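About Birholm

Hi, I'm Pascal Hamann, and Birholm is my small architecture practice. We design houses, extensions and the occasional odd little public building, and we spend a lot of time looking at old places other people have given up on.

I started out drawing hotel lobbies at a big firm called Plullimex. Good people, great coffee, and I learned how to get a door schedule right, but I never met a single person who slept in those hotels. So I left, rented a desk by a north window and took on a porch. Then the porch people told their neighbors, and the neighbors wanted a kitchen (with a skylight right over the sink, which I still think about!).

We've now finished over 50 projects. The one most people ask about is the Illés house, a brick place from 1906 with a stair so steep the owners went down it backward. We turned the stair, opened the landing to the garden side and kept every one of the old window frames. I love that house. I drive past it more than I should.

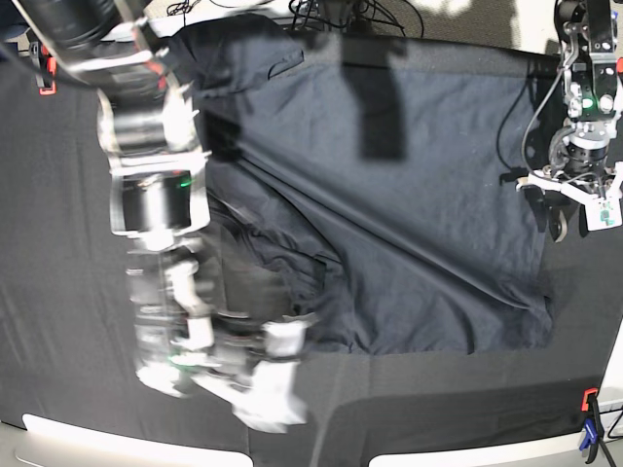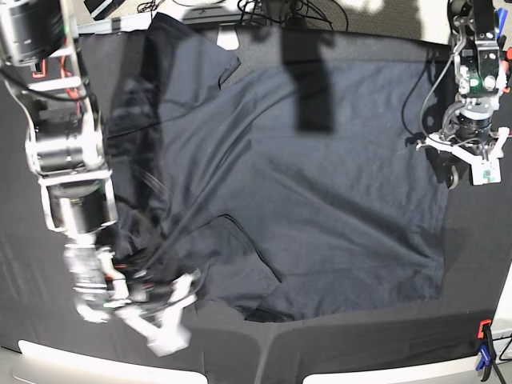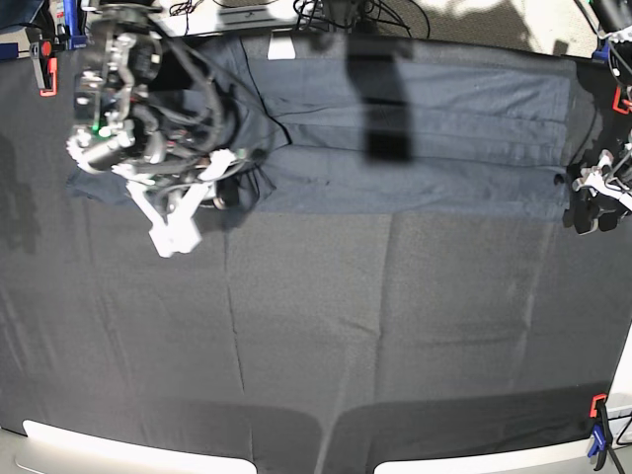
Dark navy cloth on the table, three views

There are 4 of us in the studio these days. We all draw, we all build models, and we all go out to the site, even in February when the mud comes over your boots. Our model shop is called Arkus, after the first building we ever entered in a competition. We came in second. The cardboard version still sits on the shelf over my desk, missing most of its roof.

How do we work? Slowly at the start, I'll admit. I like to visit at breakfast time and again toward evening, so I know where the light lands and which room everybody ends up in. After that you'll get 3 rough schemes from us, drawn by hand, and usually one of them is a bit wild. Clients pick the wild one more often than you'd guess! Then come the proper drawings, the permits and the builder meetings, and I go to all of those myself.

We don't have a house style. Some of our buildings are timber, some are brick, and one is mostly glass and faces a pond. I do care a lot about window seats, deep eaves and a decent place to take your shoes off, so expect to hear about those.

If you've got a project in mind, or just a damp back room you're sick of, come by on a Tuesday afternoon. The door's open and you don't need an appointment. Bring whatever old plans you have, even the ones with coffee rings on them.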